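**Topic: Can a machine do the dull jobs yet? Folding, wrapping, packing**

**barberg_bench** wrote:

Splitting this off from the dishwasher thread because it was getting long. The question there was whether any robot you could put in a house or a small shop can do ordinary chores, the kind a teenager does badly for pocket money. My answer is still "some of them, slowly, with a person close by." A few of you wanted less opinion and more work.

So: bubble wrap. We pack parts here every day and everyone thinks of it as the job you give to whoever is free. Lay the sheet flat, get both hands on it, fold it over. I'd put it well above stacking cups for difficulty. A cup keeps its shape when you touch it. A sheet of bubble wrap doesn't, it slides, and a camera looks straight through it at the table.
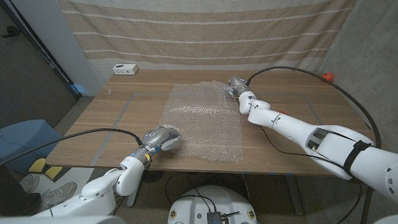 plundlow69: Fine, but a flat sheet on a clear stretch of table is the easy end of it. In my shop the wrap comes off a roll, the roll is never where it should be, and the part is heavy and has corners. I also have a dog. When one of these can pull off a length, cut it, wrap a gearbox cover and tape it shut, I'll listen. Until then I have a nephew.

**barberg_bench** wrote:

No argument about the roll. I wouldn't try the roll yet. But you have to be able to hold the sheet before any of the rest matters, and holding it is where most of the trouble is. People who haven't tried it say "just grab the edge." Which edge? There's the edge of the plastic, there's the crease next to it, and there's the glare off the bubbles, and all three look about the same from a foot away.

From the wrist you get a closer look, and it's still mostly highlights.

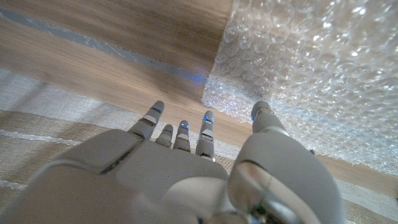

The other thing is force. Too little and the sheet stays put while the fingers move. Too much and you drag the whole piece, or you pop a row and now that strip is no good for packing. A person sorts this out by feel and couldn't tell you how. I've packed for years and I can't tell you either.

**Morgan** wrote:

I do think people oversell the fingers. We had a plain two-jaw gripper on a bagging station at my last job and it beat the fancy hand we tested on everything except soft stuff. Cheaper too. If the job is 800 of the same bag a shift, you don't need a thumb. You need a vacuum cup and a good fixture.

For a house it's different, I'll give you that. In a house there's no fixture.

**barberg_bench** wrote:

Agreed on the bags. If I had 800 of anything I'd build a fixture too. Our orders are small and mixed, so the next thing on the table is never the last thing on the table, and that's closer to a kitchen than to a packing line.

Where I'd disagree is the thumb. With thin, floppy material you want something under the sheet and something on top, and you want to be able to shift one without letting go with the other. Two jaws can pinch. They're poor at sliding along an edge to find the corner. Fingers are not good at it yet, but at least they have the parts for it.

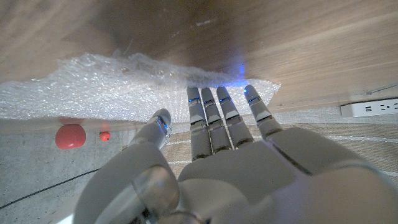
I would also rather see a machine do one soft job at half speed than ten hard-object jobs fast. Towels, trash bags, fitted sheets, cling film, the liner in the cereal box – that's what a house is made of. Cups are the minority.

**mimberg_mo** wrote:

What's the time per fold, compared to a person? You keep saying slow. Slow like my mother or slow like a parking meter?

**barberg_bench** wrote:

I timed myself on Wednesday. 28 seconds to lay a sheet, fold it in half and square the corners, and I wasn't hurrying. I'm not going to post a number for the arms until I've got enough runs to mean something. It's longer than mine by a good bit. I'd call it worse than your mother.

**plundlow69** wrote:

So for now the nephew keeps his job.

**barberg_bench** wrote:

He does. I'd tell him to learn the roll.

**Njål Blomqvist** wrote:

I'll take the middle. Shop floor yes, in spots, if someone sets the work out first. Household no, and I don't think the hands are what's holding it up. It's the setting out. Somebody has to clear the table and lay the sheet down, and in a house that's half the chore. 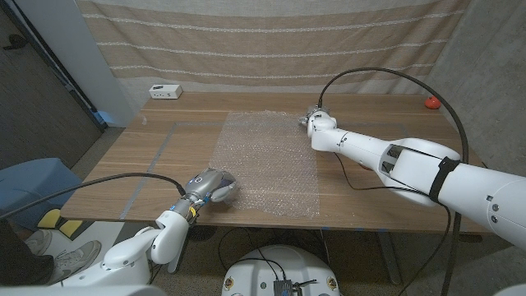 *Mimberg Makers' Club – Automation Section*

**Morgan** wrote:

Njål has it right about the setting out. On our line the prep took longer to get right than the gripper did. We moved one bin three times before the cycle was any use.

**mimberg_mo** wrote:

Then count the prep in the time. If I spend two minutes laying things out so a machine can save me 28 seconds, I've bought a hobby. Nothing wrong with a hobby, I have several, but let's call it that.

**barberg_bench** wrote:

Fair. I'll count from a bare table with the sheet still in the bin, and I'll do the same for myself. Numbers in October if the runs go OK. If anybody has a soft job they want tried next, put it here. Please keep it to things under a yard wide, and no fitted sheets.

**plundlow69** wrote:

Fitted sheets.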